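Gripper bench, Wurwood shop
3 February 2021
Printed two-finger gripper vs. the Skumden parallel jaw, desk items, day two
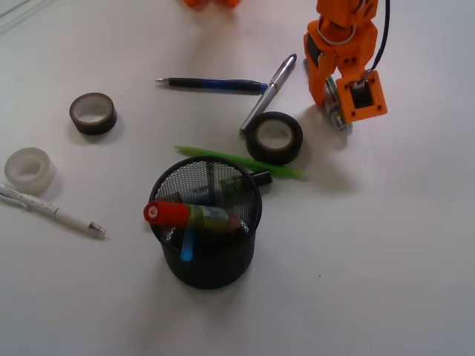 Tibor Halász thinks we are comparing the wrong thing. His view is that the printed fingers will always look good on pens and small cylinders, and that the Skumden only earns its price once the part is heavy or has to be held square. He wants the next round done with machined blocks, same arm, same controller, and no desk items at all. Fair point, but I'm finishing this set first.

Setup as yesterday. White table, mesh pen holder, tape rolls, pens. Overhead view. The orange fingers are the second print. The first pair flexed too much at the root and the tips splayed when closing on anything thin.

Small metal cylinder, held upright: 10 tries, 8 good with the printed fingers. Both misses were the same thing, one finger touching early and tipping the part over before the other got there. Slowed the close and didn't see it again, but those tries aren't in the count.

Skumden on the same cylinder did no better. It closes more evenly but the jaw faces are hard and slick, so the part twists on the way up. Tape on the faces helped until the tape crept.

Pens lying flat are bad for both. Printed tips are too thick to get under the clip side. Tape rolls are fine if you come down on the outside, poor if you try one finger through the core.

Cable on the right finger needs a better path. It pulls when the wrist goes past the halfway mark and I think it biases the close. Will try a printed guide — there's room behind the housing.

Controller: running the Tetteh board, log 2337. Current limit is still set by feel. Dosolell was supposed to send the newer firmware, nothing yet.

To do
move cable, repeat cylinder at the slow close
thinner tips, print overnight
ask Tibor which blocks he means and what they weigh
put rubber on the Skumden faces, not tape

Wurwood shop notes | Contact the bench | Back to top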